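Looking After Small Objects -- Week 5 Notes
Tharun Menon, Ketville evening course, Intro to Collections Care
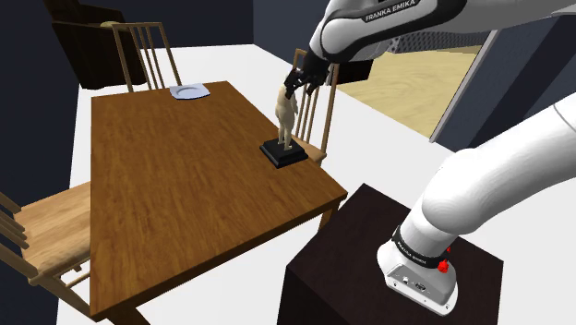 What is the first thing to do when an object comes in the door?

Write it down. Before cleaning, before shelving, before anybody has a theory about what it is. Give it a temporary number, say who brought it and when, and note what state it's in. Everything else can wait till tomorrow.

Tonight: intake, condition reports, labelling, storage. Handling was last week, if you missed it get the sheet from the box at the back. Pests and light are week 6.

1. Intake

Temporary number goes on a tie-on tag, never straight on the object. Pencil. Format we use is year, then lot, then item. So the Drarnilen gift is one lot, and every piece in it gets its own item number, even the broken bits. Broken bits especially.

Get the donor's signature on the day. Chasing it later is misery -- the Irton box sat in limbo from February on while letters went back and forth, and we couldn't lend or display any of it. Loan or gift? Circle one on the form. People say "you can have it for a while" and that is neither.

If the donor tells you a story, write the story down in their words and put their name beside it. Don't tidy. "Nan said it came off the boat" is useful. "Brought by ship" with no source is not. Family stories are often wrong about dates and right about people.

2. Condition report

One page. You are recording what is there, not what you'd like to fix. Headings:

Object and number
Material (say "unknown" if unknown, that's a fine answer)
Size, in millimetres, height first
Structure -- cracks, losses, old repairs, wobble
Surface -- dirt, flaking, stains, wear
Previous labels or marks, copied exactly, spelling mistakes and all
Your name

Common words and how we use them:

Chip: a small loss at an edge, with a clean break.
Crack: goes in, may or may not go through. Say which if you can tell.
Crazing: network of fine lines in a glaze only. Not the same as cracking, please stop mixing these up.
Loss: something that was part of the object and is gone.
Accretion: something stuck on that wasn't there to begin with. Wax, paint splash, old glue.
Foxing: brown spots on paper. Paper only!

"Good", "fair" and "poor" on their own tell the next person nothing. Good compared to what. Write "stable, light dust, chip to left rear edge" and anyone can check it in ten years and see if it's changed. Which is the whole purpose of the thing.

Left and right: the OBJECT'S left and right if it has a face, yours if it doesn't. Half the reports from last term were muddled on this. Write "proper left" when you mean the object's own left, then there's no arguement.

Old repairs. Look for a change in colour, a line that's too straight, a shiny patch. Raking light helps -- torch held low to one side, room lights off. Don't pick at it. Don't test it with a damp finger either, I have seen this done.

3. Labelling

Permanent number once the paperwork is finished and not before. Rules:

Must be removable without harm, must not fall off by itself. Yes these pull against each other.
Put it where it can't be seen on display but can be found without turning the object upside down, if you can manage both. Often you can't. Then choose safe over hidden.
Never on a decorated area, a flaking area, or a join.
Never sticky tape, never office labels, never correction fluid. The old Zoubi trays were all done in correction fluid and it has gone yellow and half of it lifted with the surface underneath.

For hard smooth surfaces: thin barrier coat, let dry, number in ink, let dry, thin top coat. Small. Neater than you think you need. Practise on the jam jar lids first, bring your own next week as well since we're nearly out.

For textiles: number on cotton tape, stitched with two loose stitches at the corners. Through the weave, between threads, not through them.

For paper: soft pencil on the back, bottom corner, resting on something hard. Don't press.

For very small things, beads, coins, buttons: label the bag or box, and put a photo in with it. Two labels per container, one in and one out. Labels get separated, so asume they will.

4. Storage

Heavy low, light high. Nothing on the floor, leave a gap in case of water. Boxes should be a comfortable lift for one person.

Packing: acid-free tissue, scrunched soft, filling hollows and supporting the weight. Wrapping something tightly like a birthday present is no good, whoever opens it next has to unroll it blind and that is when arms and handles come off. Make a nest instead. Object sits in, tissue folds over the top, you can see it as soon as you lift a layer.

Foam cutouts are nicer still but slow. Trace the base, cut slightly generous, line with tissue.

No newspaper. No bubble wrap against a painted or varnished surface, it leaves rings. No rubber bands anywhere in the building ideally.

Temperature and humidity: steady matters more than perfect. An inside wall is better than an outside one. Attics and garages are the worst because they swing all day. If all you've got is a cupboard, use the cupboard in the middle of the house, and look in on it.

List the contents on the outside of each box and keep a copy somewhere else. Catalogue has 300 entries now and the location column is blank for far too many of them. An object with no location is lost, it just happens to be indoors.

5. Moving something from one place to another

Short version of last week for those who weren't here. Clear the place it's going to BEFORE you pick it up. Clean dry hands, or nitrile gloves for metal and anything lacquered. Cotton gloves are slippery, skip them for glazed ware. Never lift by a handle, rim, arm or knob. Tray or padded basket, even across the room. No talking while carrying, or at least no talking to the person carrying.

If it breaks: stop, don't move the pieces, photograph, then collect every fragment into a labelled bag. Don't try fitting them back together to see -- grinding the edges makes the real repair harder. Tell someone. No one gets in trouble for telling.

For next session

Do one full condition report on something from your own kitchen. A chipped mug is perfect. Swap with a neighbour and see if they can pick your mug out from the report alone.
Read the Irton file, pages on loan forms only.
Bring: pencil, jar lids, small torch, tape measure with millimetres on it.

Questions from last time I didn't get to: yes you can wash glazed pots, no not ones with old repairs, and silver polish is a whole evening on its own so hold that one.

Forms are in the blue folder. Put it back after please.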